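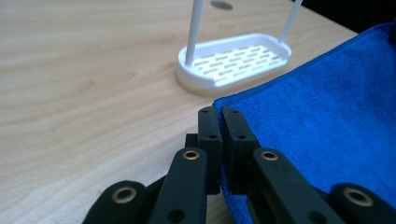
How to Fold a Microfiber Towel for a Small Shelf or Rack

Last updated: Sep 20, 2026
Written by Guðlaug Vestergaard, Sivbridge Home Notes

This method produces a flat rectangular pad with the cut edges inside. It works for plain microfiber towels of hand size and larger. Very thin glass cloths slide apart and are better rolled.

What you need

One clean, fully dry microfiber towel
A smooth table, wiped free of crumbs and grit
A shelf, tray or drawer to store the finished pad

Step 1. Clear the work area

Move small items to the back of the table. Leave enough open surface for the towel at full size. Microfiber picks up lint easily, so wipe the surface with a damp cloth and let it dry.

Step 2. Lay out and square the towel

Place the towel with the care label facing up and a long side toward you. Pull opposite corners lightly until the sides are straight. Smooth from the center outward with a flat hand. Do not stretch the fabric; it springs back and the fold will creep.

Step 3. Fold lengthwise

Bring the far long side over to meet the near one. Match the corners first, then the edge between them. Press along the crease.

Step 4. Fold crosswise

Turn the towel 90 degrees. Fold in half, then in half again if the shelf is narrow. Hold both sides of the pad while squaring it, and keep the thick folded edge toward you.

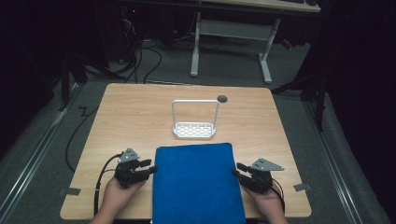 Blue towel folded into a pad, with the white rack behind it.

Step 5. Check the size

Set the pad on the shelf before folding the rest of the stack. It should sit at least 2 cm inside the front edge. If it overhangs, open it back to Step 3 and fold in thirds.

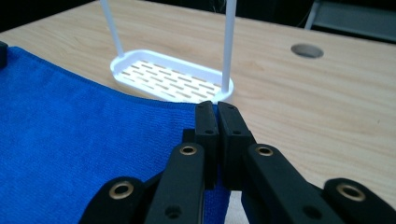 Troubleshooting

Pad leans to one side: the corners were not matched in Step 3. Refold from flat.

Pad opens by itself: the towel is too thick for the last fold. Leave that fold out.

Lint on the surface: wash separately from cotton, without fabric softener.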